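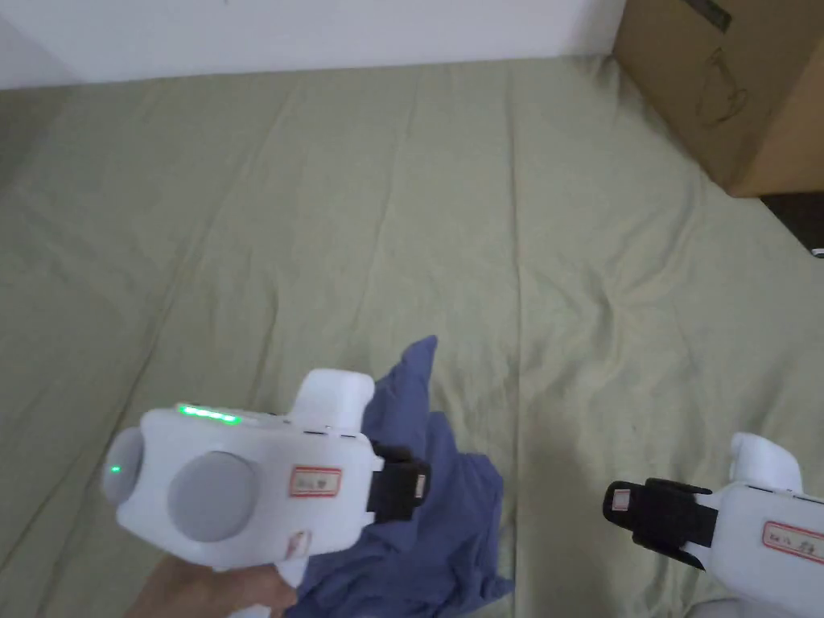 4장. 양손 그리퍼로 옷 개기 동작 기록하기

3장까지 마쳤다면 그리퍼 두 대가 손안에서 제대로 여닫힐 겁니다. 이제 제일 재미있는 단계입니다! 직접 조립한 기구로 천을 집어 접고, 그 움직임을 Baklow 기록 프로그램에 담아 봅시다. 이 장은 Datesgate 공방의 2023-05-24 개정판을 기준으로 하며, 집 침대 위에서도 공방 작업대에서도 똑같이 따라 할 수 있습니다.

4.1 준비물

조립과 영점 조정을 마친 그리퍼 한 쌍
머리에 쓰는 카메라와 연결 케이블
무늬 없는 단색 시트
부드러운 천이나 얇은 옷 한 벌
Baklow가 설치된 노트북

4.2 자리 만들기

1. 시트를 넓게 펴고 네 귀퉁이를 가볍게 당깁니다. 잔주름은 남아도 됩니다. 다리미까지 꺼낼 필요는 없어요.
2. 옷은 시트와 색이 확실히 다른 것으로 고릅니다. 초록 계열 시트라면 파란 옷이 잘 구분됩니다.
3. 옷을 뭉친 채로 가운데 앞쪽에 놓습니다. 팔을 다 뻗지 않고도 양쪽 집게가 닿아야 합니다.
4. 카메라를 쓰고 미리보기 창을 엽니다. 고개를 살짝 숙였을 때 두 집게 끝과 옷이 모두 들어오면 됩니다.

참고: 집게 끝의 작은 스티커는 떼지 마세요. 좌우를 헷갈리기 쉬우니 본체에도 이름표를 붙여 두면 좋습니다. Radwa Berrada 님은 왼쪽과 오른쪽을 바꿔 쥔 채 오후 내내 기록한 뒤로 손잡이에도 하나 더 붙입니다.

4.3 첫 기록

1. 양손에 그리퍼를 쥐고 집게를 완전히 벌립니다.
2. Baklow에서 '새 동작'을 누르고 3초 기다립니다. 신호음이 나면 시작입니다.
3. 왼쪽 집게로 천의 한쪽 모서리를, 오른쪽 집게로 반대쪽 모서리를 집습니다.
4. 천을 조금 들어 펼친 다음 몸 쪽에서 먼 방향으로 반을 접습니다.
5. 같은 방향으로 한 번 더 접어 긴 띠 모양을 만듭니다. 모서리가 조금 삐져나와도 그대로 두세요. 이런 기록도 학습에 큰 도움이 됩니다.
6. 집게를 벌려 천에서 떼고 '종료'를 누릅니다.

주의: 천이 집게에 물린 채로 세게 잡아당기지 마십시오. Gallardo 링크의 고정 나사가 풀릴 수 있습니다. 걸렸을 때는 집게부터 벌리고 천을 손으로 빼냅니다.

주의: 집게 안쪽에 손가락을 넣지 마십시오. 패드를 닦을 때는 반드시 전원을 끕니다.
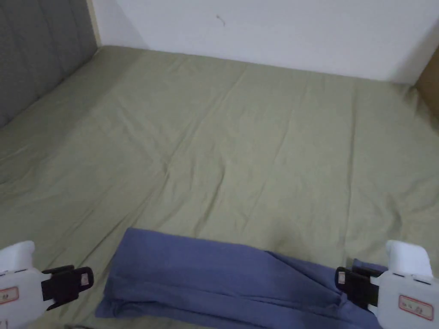 기록을 몇 번쯤 해야 로봇 팔이 쓸 만하게 따라 하나요?

옷 한 종류에 88회를 첫 목표로 잡으세요. 우리 공방의 Sandex 팔은 그만큼 배우고 나서 반 접기를 해내기 시작했고, 263회를 넘기자 두 번 접기까지 안정되었습니다. 처음 성공한 날에는 다들 박수를 쳤답니다!

4.4 기록 확인과 저장

1. 목록에서 방금 만든 동작을 열어 재생합니다.
2. 화면 아래의 두 선은 각 집게의 벌어진 정도입니다. 한쪽이 내내 평평하면 그 그리퍼의 케이블을 다시 꽂고 새로 기록합니다.
3. 집게가 화면 밖으로 오래 나간 기록에는 '제외' 표시를 합니다. 삭제하지 않아도 학습에서 빠집니다.
4. 파일 이름에 옷 종류와 기록한 사람을 적어 저장합니다. 예: 셔츠_Hatem_88

참고: 한 번에 최대 2시간까지만 기록하고 쉬세요. 손목이 피곤하면 집는 동작이 거칠어지고, 그게 선에 그대로 나타납니다.

4.5 잘 안 될 때

집게가 천을 놓친다: 패드에 보풀이 끼었는지 봅니다. 마른 천으로 닦고 다시 해 보세요.
시트까지 함께 집힌다: 집게 끝을 조금 눕혀 천 가장자리 밑으로 밀어 넣습니다. 몇 번만 해 보면 감이 와요.
좌우 시간이 어긋난다: 두 그리퍼를 모두 껐다가 왼쪽부터 켭니다. 그래도 어긋나면 2장의 동기화 절차를 다시 진행합니다.

두꺼운 수건과 긴소매 옷은 5장에서 다룹니다. 긴소매 접는 순서는 Evaristo Pacheco 님이 정리했고, 10월에 소매 뒤집기 편이 추가됩니다.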